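Parliamentary Consent to Military Action Abroad: second progress report to the Cutell Fund

Prepared by Roman Jabłońska, project lead, Bragança 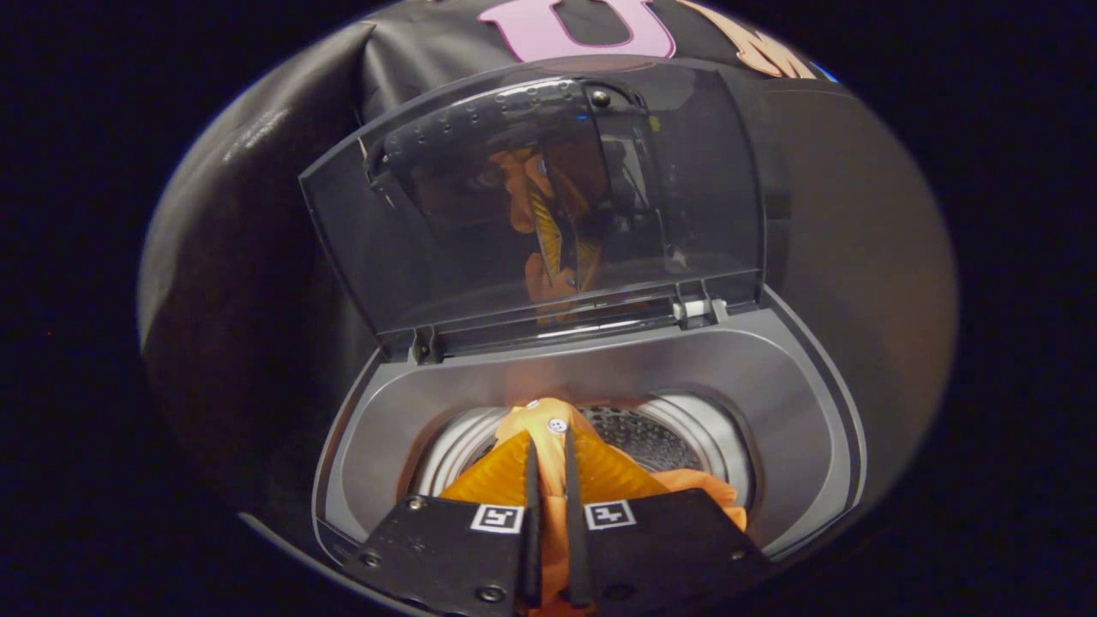 The project records how national legislatures are asked to approve, or are told about, the use of armed force outside their own borders. It runs for 18 months and this report covers the second period, ending in October. Work has followed the plan agreed with the Fund, with two changes set out under Departures from plan. The main difficulty remains that a good part of what governments tell their parliaments is given in closed session, and the published record holds only what reached the surface. The coders' handbook now puts this in household terms: a laundry machine under a fitted black cover, with an orange garment in view at the open top. The garment may be recorded. Nothing may be recorded for the rest of the drum, and a coder who believes that more must be in there should write this in the notes field and leave the main fields blank.

Collection

The Pekeo database now holds 2,056 documents. These are government motions, statements to the chamber, written answers, legal summaries where published, and the records of votes. Material comes from 15 legislatures. Coverage is uneven. Older debates are often available only as scanned pages, and the text has to be corrected by hand before it can be searched. For two legislatures the index of written answers stops part of the way through our study period, and the archive offices have told us that no full index is held. We have entered these as gaps in the source and they are marked as such in every table drawn from the database.

Documents that give a government's legal grounds for action are stored separately from those that announce it. In the first period they shared one record type, and this made it hard to see cases where the grounds were given weeks after the forces had left. Splitting the record type took longer than expected, as every existing entry had to be opened and checked.

Coding

Each case is coded for five points: who made the request, whether a vote was held, whether it came before or after the first use of force, what limits were placed on the action, and whether those limits were later changed. A case is coded by two people working apart. Where they differ, the project lead reads the sources and decides, and both original codes are kept.

Agreement between coders is good on the first two points. It is weaker on timing. The trouble lies with actions that grow by steps, for example where aircraft are sent to watch a coastline under an old mandate and are later used to strike targets on land. One coder will treat this as a single action already approved, and the other as a new action with no approval. The handbook told coders to follow the government's own account. We have dropped that rule. Under the new one, a change in the kind of force used opens a new case, whatever the government called it.

Cases closed before the rule was changed are being coded again. This is the largest task carried into the next period.

Early findings

The following should be treated as provisional and not quoted.

Votes held in advance tend to concern large deployments of ground troops. Air and naval action is more often reported afterwards, and the statement commonly describes it as limited in scope and length. Time limits, where they are set, are usually renewed. We have found few cases in which a legislature refused a renewal, though in several the government let the mandate lapse without asking. Whether this was done to avoid a defeat can't be shown from the documents we hold – interviews would be needed, and they are outside the present grant.

The phrase "no direct threat" appears in opposition speeches far more than in government ones, as might be expected. Government speakers seldom answer the point. They turn to treaty duties or to the protection of civilians, and the legal summaries follow the same order.

Departures from plan

First, the public search page has been put back. It depends on the Plitow indexing tool, which handles accented characters badly and returned incomplete results for four of our languages. A corrected version is being tested on a copy of the database.

Second, the workshop in Bragança was held as a one-day meeting and not over two days. The money saved has been moved to translation, with the Fund's written consent.

Spending

Spending is within budget under all headings except translation, which was over before the transfer and is now level. Staff costs are slightly under, one coding post having stood empty for six weeks. No new equipment was bought.

Next period

– Finish recoding the cases affected by the new timing rule.
– Release the search page, with a note on known gaps.
– Send the revised handbook to the Fund's two readers for comment.
– Draft the first working paper, on mandates that change after approval.

We ask the Fund to confirm whether the working paper may be released at the same time as the data, or whether the data should come first. A reply before drafting begins would be helpful.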